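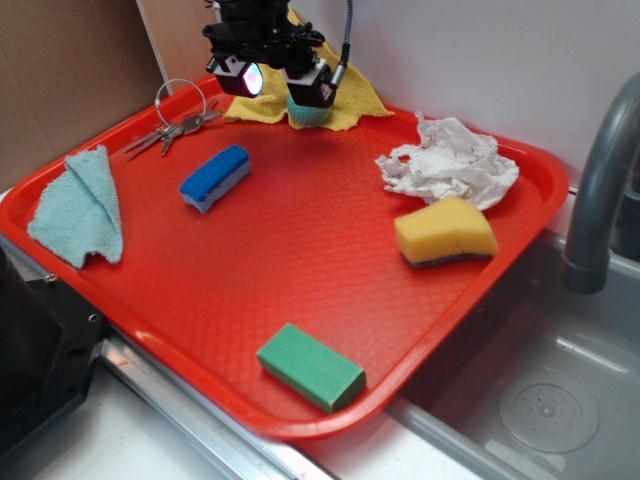
One reader wrote in after the last issue to say the vinegar tip ruined the shine on her stone counter, and could we please put a warning on it next time. Fair point. So, warning: no vinegar on marble, limestone or anything the installer told you to seal. Dish soap and warm water, then dry it. Sorry about the counter.

On to the spring kitchen clean, which we promised back in March and are only now getting to.

Start high. Tops of cabinets first, then the hood, then the shelves, floor last. If you do the floor first you will do it twice. The grease up top comes off with hot water and a squirt of soap left on for 5 minutes. Longer if you fry a lot.

Sponges. Most of the mail was about sponges. Wring them out, stand them on edge, toss them when they smell. Microwaving is popular but the readers who tried it are split, and one set off a smoke alarm with a dry one. Cloths are easier, they go in the wash on hot. Skip the fabric softener, it leaves a film and then the cloth just pushes water around. Keep one color for the floor and another for dishes and dont mix them up.

Fridge: take the shelves out and let them come to room temperature before hot water goes anywhere near the glass. Baking soda for the door seals. An old toothbrush gets into the folds.

Oven racks go in the bathtub overnight on an old towel. Works better than any spray we've tried, and we have tried seven. Ventilate anyway if you do spray.

Drains, quickly. Boiling water is OK for metal pipe, not so great for plastic. Hot from the tap is plenty. Pull the hair and gunk out frist, then flush.

Swap table is back at the Trandari hall in July, doors at 10 a.m. Bring unopened cleaning stuff, jars with lids, spare buckets. No paint, no bleach, no half bottles of anything please. Last time we had almost 90 people through and ran out of bags by noon, so bring your own bag too.

Next issue: limescale, and what to do about the Birnitz water. Send us your kettle tips before then.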